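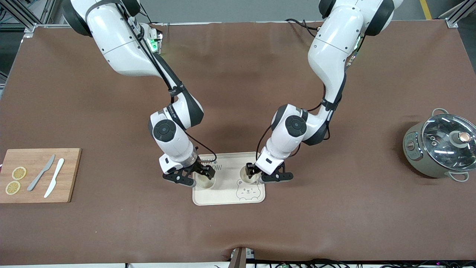 Fig. 1. Drinks task, both grippers on the cups. Lemon slices and knives to the left, electric pot to the right.

Print this page | E-mail this page

# Otton Tabletop Kit: drinks and kitchen set, data card

Version of 2026-08-21. Maintainer: Zdeňka Hudec, Skokico.

## Summary

The set accompanies the Otton two-arm tabletop kit and is supplied with every kit on the full service plan. It holds 2,955 episodes of short kitchen tasks recorded by teleoperation. Buyers may use it to train a starting policy before recording their own episodes, or to check a new installation against known material.

## Contents

- 16 tasks, in three groups: cups and trays, cutting board, pot and lid
- 106 object instances, listed in objects.csv
- Joint positions, gripper opening and commanded targets for both arms
- One fixed workspace view per episode
- Operator notes in plain text, where the operator left any

"Left" and "right" in the file names refer to the robot's own arms. The workspace camera faces the robot, so the right arm is on the left of the picture. Calibration files use the same convention. Two early customers had these swapped, and their policies reached for the wrong cup.

## Table layout

Each session uses a brown mat over the tabletop. Objects are placed by hand with no jig, and positions vary between episodes. The mat is not glued down and creases with use. Creases have been left in the data.

The cup tasks call for both grippers to close on small cups standing on one tray. Cups are pale and translucent, and depth estimates on them are poor. Gripper opening is a better signal for contact than anything derived from the picture.

## Collection

Recorded at the Plolholm site by Eduard Lukáč and Lenka Machala. An episode is kept if the operator marks it complete and Čestmír Oravec passes it on review. Failed episodes are stored separately and can be had on request. Labels were last revised in April.

## Known problems

- Six tasks have no failed episodes at all.
- Pot lid episodes contain glare on the glass.
- Cable movement near the wrists confuses simple background subtraction.
- In part of the cutting board group the gripper log starts late. See gaps.csv.

## Not suitable for

Force control work (no force data), mobile bases, or any safety assessment. Knife episodes cover moving and placing only.

## Licence and support

Use is limited to holders of an Otton kit and their staff. Redistribution needs written consent from Hedlund, who handle sales. Faults in the files go to Vlasta Šťastný, with the episode number and the version date.

We use cookies to remember your download settings. Accept | Decline

Contact | © Skokico | Back to top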